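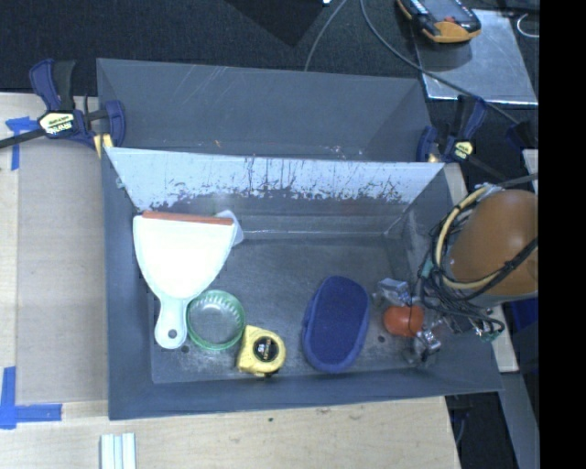

The bin by the back door: notes for the spring meeting talk

(Get a drink of water first. Wait for the people at the back to find chairs. Speak up, the fan over the stage is loud.)

Good evening, everybody, and thank you for coming out on a weeknight. I was asked to talk for 20 minutes about keeping a small shared workroom in order, and I'll do my best to stay inside that, although those of you who know me know I have never yet finished on time. If somebody near the front could wave when I have 2 minutes left, I'd be grateful.

I want to talk about bins. Big gray ones, the kind with sloping sides that you can shove up against each other. We have used them in the sewing and mending room at Gilunari for as long as we've had the room, and they show it. Ours are scratched and scuffed, and the back wall of the front one has a pale patch with a ragged edge where the gray shows through in chips and scrapes. I've grown fond of that patch. Please don't offer to paint over it (two of you already have, and it was very kind).

(Pause. Let them look.)

When we started, every single thing had its own home. Pins had a drawer, chalk had a drawer, and there was a lovely label on each one. It lasted until the first busy Saturday. People are in the middle of a hem, they've got a sleeve under one arm, and they are going to put the tape measure down wherever there's a flat spot. I do it too. I once found mine in the refrigerator at home, and I still can't account for the trip.

So what we have now is a front bin and a back bin. At the end of a session, anything lying around that doesn't obviously belong on a shelf goes in the front one. That's the whole rule, and we teach it to newcomers in less time than it takes to find them an apron. The back bin stays empty until somebody sorts. Sorting means you move things across one at a time, and you decide about each one as it goes.

Now, what ends up in there? Take the lot on the screen. A white dustpan, with that reddish-orange strip along the lip. A round clear container with a green rim. A yellow tape measure. And a blue oval thing with a fuzzy top, which I'm going to come back to, so hold your guesses.

(Slow down here. This is the part people ask about.)

The dustpan is easy. It has a hole in the handle, so it wants a hook, and our hook is beside the broom. I'd say to anyone setting up a room: put the hook up before you buy the dustpan. We did it the other way around and it lived on the floor all winter.

The tape measure also has a home, on the cutting table. If you have a Texier table like ours, with the shallow tray at one end, use the tray for measuring things only. As soon as you let one pair of scissors in, you'll have buttons and cough drops by Friday.

The clear container is where I get long-winded, so forgive me. I love a clear container. You can see straight through the bottom of it, and you never have to open it to know if it's worth keeping out. We own 23 of them at last count, in all sizes, bought at the Bistitz closing sale. My advice is to keep the lids in one place and the bottoms in another, stacked. People argue with me on this one every year and I enjoy it very much.

Then the blue thing. Is it an eraser? Is it a little case for something? I've heard both, and I've heard a pincushion, too. We have a shelf for exactly this kind of item, called the Ask Shelf, and things may stay there until the end of April. After that they go to the Dukideck swap table, where somebody always seems to want them. We have passed along more than 100 small things that way, and I haven't had one complaint yet, only a request for the return of a thimble.

(If there's time: the thimble story. Skip the part with the parking lot.)

A word about who does the sorting. We used to have a schedule on the wall, and it made everybody feel bad. Now whoever arrives first does it while the kettle heats. It's a pleasant job with the radio on. If a bin is full, you stop when the kettle's ready and the next person carries on.

One more practical thing, then questions. Wipe out the bin before you refill it. Thread and chalk dust collect in the corners, and if yours has holes in the floor like ours does, pins will find them. A damp cloth is plenty.

(Questions. Repeat each one into the microphone. Sign-up sheet for the workroom open house is on the table by the coats, and the cookies are for everybody.)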